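Cocina del segundo piso: reparto de superficies y orden de fregado

Sigo con las notas sobre la cocina compartida de Kistemum. En mayo escribí sobre los armarios altos y quedó pendiente la encimera, que da más problemas porque todo el mundo deja cosas en ella y los armarios, en cambio, tienen puerta.

La distribución es lineal: una sola encimera blanca y larga, fregadero de acero inoxidable hacia el centro, tres puertas altas a la izquierda y tres a la derecha. Entre los dos grupos de armarios queda un panel de pared con el dispensador de papel y el de jabón. El criterio que aplico es sencillo. A la izquierda del fregadero, escurrido. A la derecha, lo que ya está seco o no se moja nunca: vasos, sobres, envases pequeños.

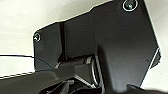

El escurridor de alambre va pegado al fregadero y no se mueve de ahí. Cuando alguien lo desplaza hacia el extremo, el agua recorre media encimera antes de volver a la cubeta y deja cal en la junta trasera. Limpié esa junta con ácido cítrico, 27 gramos por litro de agua templada, dos pasadas con diez minutos de reposo. La segunda pasada apenas mejoró el resultado de la primera. La próxima vez haré una sola y aclararé más.

Orden de fregado: cristal, cubiertos, platos, recipientes con grasa. Shadi Saab prefiere empezar por los cubiertos y dejarlos en remojo mientras hace el resto. Es válido si el remojo se hace en un recipiente aparte; en la propia cubeta bloquea el desagüe y obliga a trabajar alrededor. Lo probé una semana y volví a mi orden.

Para el detergente uso una botella pequeña junto al grifo, rellenada desde una garrafa de 1.000 ml. Con la botella grande se gastaba el doble, según mis anotaciones de consumo.
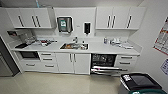
¿Conviene secar con paño lo que sale del escurridor antes de guardarlo?

Depende de la pieza. El vidrio y la loza pueden terminar de secarse al aire. Las tapas de plástico retienen agua en el reborde y hay que pasarles papel, porque dentro de un armario cerrado cogen olor en dos días.

Queda el lado derecho. Los sobres sueltos deberían ir en una caja baja con separadores, de 100 mm de alto como máximo para que no estorbe al abrir los envases. Jagadeesh Salian tiene una de la serie Vimach que le sobra, sin tapa. Falta medir el fondo útil de la encimera y ver si cabe sin invadir la zona del fregadero. Si no cabe, pasará al primer armario de la derecha, balda inferior, y los filtros de café subirán a la segunda.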